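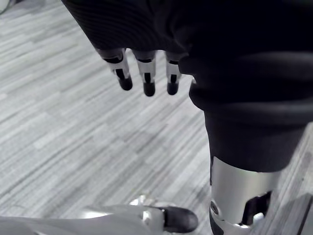 Fingers hanging at ease, toe cap well clear. Black sleeve, rolled cuff, carpet in long grey streaks.

Home Posts Workshop notes About Contact

4 min read

So I've been rewriting our fabric rules, and I've become the sort of person who has opinions about cuffs. Sorry in advance to anyone who sits near me at lunch.

If you've been reading for a while you'll know we put soft covers over a lot of the limbs at Skivau. They keep fluff out of the joints, they stop people catching a sleeve or a bit of hair, and they make the whole machine a lot less pointy to stand next to. What we never had was a proper rule for how they go on. We had habits. Mirjam Schwaiger had hers, I had mine, and Trilok Solanki had a roll of tape, and when the three of us swapped shifts you could tell who'd dressed the robot from across the room.

Then in May a cover rode down over a knee joint while the legs were moving and got chewed. No drama, a slow move, Mirjam hit the stop and we cut the thing out with scissors. But it took the better part of an arvo to pick the threads out and I was grumpy enough to write something down.

The rule as it stands now (version 2, version 1 was a whole page and awful):

Covers end above the joint, never on it. If the joint has an open cutout you should be able to see all of the cutout with the limb hanging straight AND with it bent as far as it goes. Bend it by hand with the power off. People skip the bending, me included.

Hems are rolled or stitched. No raw edges, no tape. (Hi Trilok.)

Fingers come out of the fabric far enough that the tips and the joints doing the gripping are bare. I don't mind cloth over the upper bits if it's slack, but if a finger drags the cloth along when it curls, take it off and start again.

Look for bagginess on the inside of the limb, where it's close to something else. Folds on the outside are ugly and mostly harmless. A fold beside a finger is where I'd be putting my torch.

Feet stay uncovered. Iqra Zaidi asked whether we could do little booties for the carpet's sake and I did consider it, they'd be adorable, but the answer is no. I want to see the toe and I want to see the floor.

Which brings me to the part that caused the most argument, and it's about posture. I want the arms parked before anybody gets down on the floor to check the lower half. Parked means hands hanging, fingers pointing at the ground, nothing held, stop pressed in. Teodoro Montoya reckons that's overkill when you're just glancing at a cuff. Maybe! But a glance turns into kneeling, and kneeling turns into having your head right beside the hand while you fiddle with a hem, and I've done it myself more than I'd like.

We settled on a distance in the end. If any part of you is closer than 78 centimetres, it's parked. That's the length of the old broom handle by the door once the end snapped off, so there's your scientific basis. Parvathi Mudaliar has since put a stripe on it so it looks official.

I did go looking for what other people do. The Cerkstead lot shared their checklist with me, which was very decent of them, and it's much stricter on washing than ours. They pull every cover after a set number of sessions and turn it inside out to look for worn patches. I've pinched that. Padik do theirs with zips, and I'd love zips, but a zip pull near a moving joint gives me the horrors.

Still not sorted: what to do about knits. Ribbed stuff goes on beautifully and has a bit of give, then it snags on a bolt head and you've got a loop sticking out just waiting for something to grab it. Woven doesn't snag as much but bunches up like a doona cover. At the moment I'm saying knits are fine if you run a bare hand over the whole thing first and snip nothing. Push the loops back through with a blunt needle. If you've got a better way, please leave a comment, I'm all ears.

Next job is the shoulder covers, and I haven't even found the old notes for those yet.

Older post Newer post Back to top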